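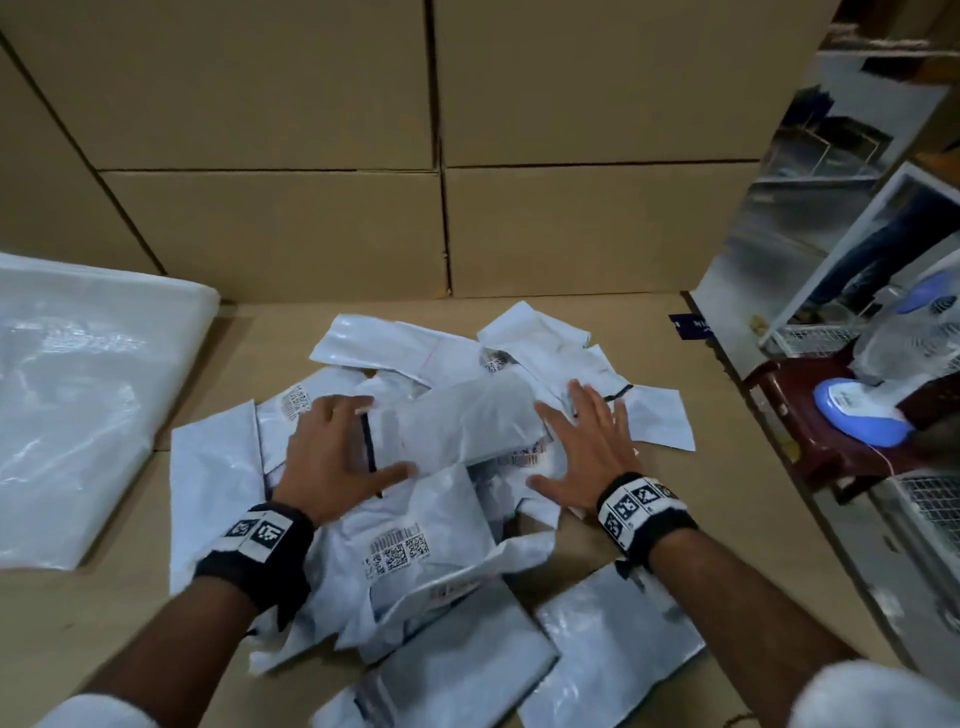 Chapter 4
Secondary Packaging and the Outbound Parcel

4.1 Scope of the chapter

Chapter 3 dealt with primary packaging, the layer that touches the product. The present chapter takes up secondary packaging: the bag, pouch or box in which one or more finished items travel to the buyer. Pallets, stretch film and other transport units are left to Chapter 5.

The choice of a secondary pack affects four costs. These are the cost of the pack itself, the labor needed to fill and close it, the freight charge, and the cost of damage claims. A cheap pack can raise the other three. For this reason the pack should be judged on total cost per parcel delivered in good order, a figure written as Cd in the worked problems.

4.2 Terms used

Mailer: a flexible pack closed on three sides, filled through the fourth and sealed by an adhesive strip or by heat.

Case: a box of corrugated board, usually shipped flat and set up at the packing station.

Void: the space inside a closed pack that is not taken up by product.

Billed weight: the larger of the actual weight and the dimensional weight. Dimensional weight is the outside volume of the pack divided by a number set by the carrier.

Students often confuse void with headspace, which was defined in Chapter 3 and applies only to filled primary containers.

4.3 Flexible and rigid packs

A mailer takes the shape of its contents. Its void is small and its billed weight is often the actual weight. It gives little protection against crushing and almost none against bending. Clothing, soft goods and small parts already boxed by the maker are suited to it.

A case holds its shape and can be stacked. Its strength depends on the grade of board, the direction of the flutes and the moisture in the air. Board stored in a damp room loses stacking strength well before any change can be seen – a point taken up again in Section 4.7.
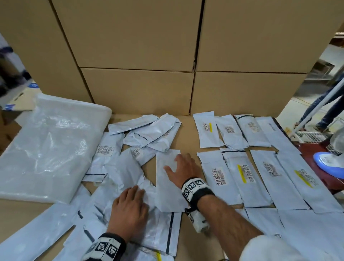 Figure 4.1 White mailer pouches on a cardboard surface, with corrugated boxes stacked behind.

4.4 A worked case: the Makstead order line

Makstead sells household linens by mail. Before the change studied here, every order left the building in a case of one size. Araceli Xolalpa, the plant engineer, drew a sample of 715 orders and sorted them by packed volume. Most held a single folded item. The single case size left a large void in these orders, and paper fill was added by hand.

The revised plan kept the case for orders of more than four items and moved the rest to mailers. Time to pack a mailer order fell by 12 seconds, nearly all of it from the removal of the fill step. Damage claims on the mailer orders did not change. Claims on the case orders fell slightly, as the remaining orders filled the case more fully.

Noemí Gallegos, who reviewed the study, noted one weakness. The sample was drawn in April, when few heavy blankets are sold, and a winter sample might have moved the limit below four items. Problem 4.6 asks the reader to test this with the data in Table 4.2.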